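Kaltau > Notebook > Kitchen chores > August

August, 15:20. Clearing the table, arm version.

Cyprian asks again if the arm can tidy a kitchen yet. My answer is still no — but the clear tub is a fair test. The rim bends when the fingers close, so I reduced the closing speed to 148. Spoons stay difficult, they lie too flat on the wood.

Tub, spoons and snack packets:
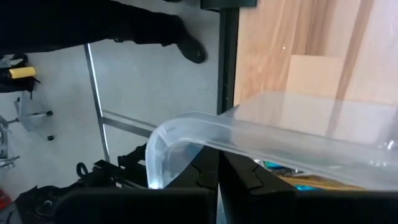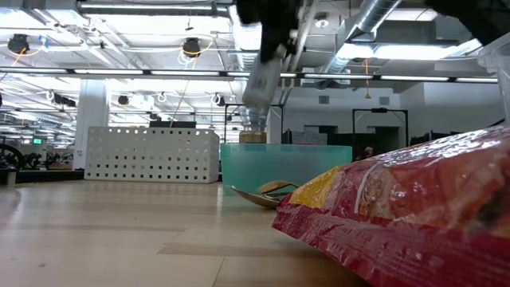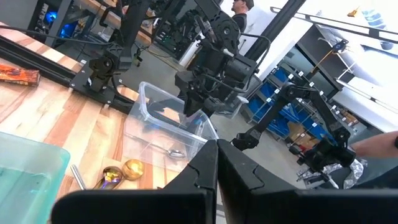 For tomorrow

Try 6 grasps on the rim, then 3 on a spoon handle. Ask Renu for the softer finger pads.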